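Pendley Repair Evenings
Progress report for May, prepared for the Plinmont Fund
Written by Akihiko Kamata

In this period we held 7 repair evenings in the hall on Andura Street. Neighbors bring lamps, radios, bags and chairs, and we try to mend them together with the owner. The grant has paid for the hall, for two soldering irons and for spare plugs and fuses.

The Sunday evening is still the most popular. We had to ask people to book a place, and some of them were not happy about this. Kiyoshi Nakajima now keeps the booking list and calls people the day before.

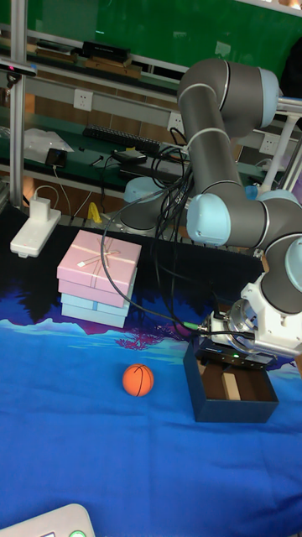 Our largest delay is with the storage of small parts. We bought 40 jars, but they are heavy to carry and the labels fall off. We would like to change to open boxes, dark navy like the one on the table, and give each kind of part its own box. The price for a full set is 100 dollars, and we ask your permission to take this from the money for printing, which we did not use.

The sewing corner started later than we planned. The teacher was ill for two weeks, and the second machine needed a new belt. Both are well now. In the next period we will also try a morning meeting for older residents, if the hall is free.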